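Section 6: Setting up the Lollia heated airer

Read the whole of this section before you plug the airer in. It covers the Lollia upright airer sold by Dimonex with the 226 W heating unit. If your airer has the older side-mounted switch, use the leaflet that came in the box instead, as the wiring and the shelf order are different.

6.1 Choosing a place for the airer

The airer needs a flat, hard floor. Thick carpet lets the feet sink unevenly and the shelves will not sit level. Leave a gap of at least 600 mm between the airer and any radiator, fire, cooker or curtain. Do not stand it in front of a door that opens towards it.

The mains lead leaves the base at the back. Choose a socket that the lead can reach without being stretched across a walkway. Do not use an extension reel. If you must use an extension lead, it has to be fully unwound and rated for 13 A.

CAUTION: The airer must not be used in a bathroom or shower room, or outdoors.

6.2 Putting the frame together

You will need a cross-head screwdriver. The two hinge pins and the bag of screws are taped inside the base.

1. Lay the base on the floor with the switch facing you.
2. Push the two uprights into the sockets at each end of the base until they click.
3. Fit one screw at the foot of each upright. Do not tighten yet.
4. Slide the lowest shelf onto its brackets, with the flat side of the rails facing up.
5. Fit the middle and top shelves in the same way.
6. Put a hinge pin in each side of the top shelf and turn it a quarter turn to lock.
7. Stand back and check that the shelves are level, then tighten the screws at the foot of the uprights.

Note: The shelves look alike but the lowest one has the contact plate underneath. If the airer will not heat later on, check that this shelf has not been swapped with another.

6.3 First use

Run the airer empty once before you hang anything on it. There may be a slight smell from the coating on the rails. Open a window and leave the room door ajar.

1. Check that the switch on the base is set to 0.
2. Plug in and switch on at the wall.
3. Set the base switch to 1. The lamp beside it comes on.
4. Leave for one hour.
5. Set the switch back to 0 and unplug. Let the rails cool before touching them.

The rails take between six and nine minutes to become warm. They are not meant to become very hot. If the lamp does not light, go to 6.6.

6.4 Loading

Spin everything before it goes on the airer. Clothes that still drip will make the floor slippery and may let water reach the base. If your washing machine has a choice of spin speeds, use the fastest one the care label allows.

Start with the lowest shelf and work up. Hang heavy items such as jeans and towels close to the uprights, where the frame is strongest. Shirts and blouses can go on hangers from the end hooks. Keep socks and other small things on the middle shelf so that they do not fall through onto the base.

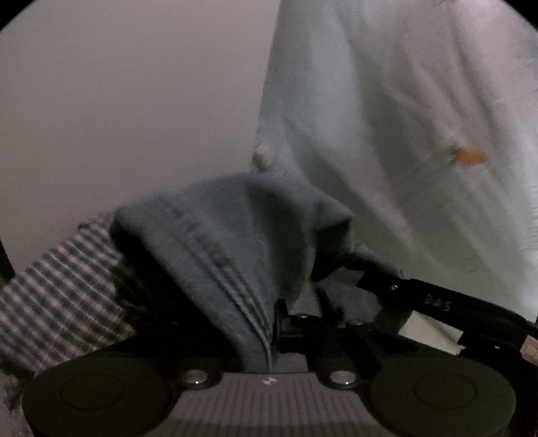 Items dry faster as a single layer over a rail than when they are bunched up or doubled over. Shake each one out first and smooth it along the rail with your hand. Soft cloths, such as a blue-grey one pinched up into folds, should be opened out fully before they go over the rail, or the inside of each fold will stay damp after the outer side feels dry. The same goes for pillowcases, which should be hung with the open end down. Turn pockets and hoods inside out. Leave one empty rail between thick items if there is room, and turn them over halfway through.

The greatest load for the whole airer is 9 kg of spun washing, and no single shelf should carry more than a third of it. If a rail bends when you load it, take something off.

CAUTION: Do not cover the base or let long items hang over it. Do not dry anything that has been cleaned with white spirit, dry-cleaning fluid or a similar product, even if it has been washed since.

6.5 Using the cover

The Ots cover is sold separately and fits this airer only. It keeps the warm air around the washing and shortens the drying time, mostly for heavier loads.

1. Load the airer as described in 6.4.
2. Drop the cover over the top shelf with the zip at the front.
3. Pull it down evenly until the hem is level with the top of the base. It must not touch the floor.
4. Open the two vents at the top.
5. Close the zip.

Keep the vents open the whole time. With the vents shut, the damp air stays inside and the clothes can take on a musty smell. When the load is dry, leave the cover off for an hour before you fold it away.

Note: Wool and silk should be dried flat on the top shelf, without the cover and with the heat off.

6.6 If something is wrong

The lamp does not light. Check the wall socket with another appliance. If the socket works, replace the fuse in the plug with a 3 A fuse.

The lamp lights but the rails stay cold. Switch off, unplug and take out the lowest shelf. Wipe the contact plate with a dry cloth and put the shelf back firmly.

One end of a shelf is lower than the other. Unload the airer, slacken the screws at the foot of the uprights, level the shelf and tighten again.

The airer switches itself off. The cut-out has worked, usually when something is lying over the base. Unplug, clear the base and wait 30 minutes before you try again.

If none of this helps, do not open the base. Contact the Morndale service desk with the serial number, which is printed on the label under the switch.

6.7 Cleaning and storing

Unplug the airer and let it cool. Wipe the rails with a damp cloth and dry them straight away. Do not use scouring powder or bleach. The cover can be washed at 30 degrees and should not be ironed.

To store the airer, take off the shelves in reverse order and keep the hinge pins in their bag. Do not wind the lead tightly around the base.

Section 6 last revised January 30, 2018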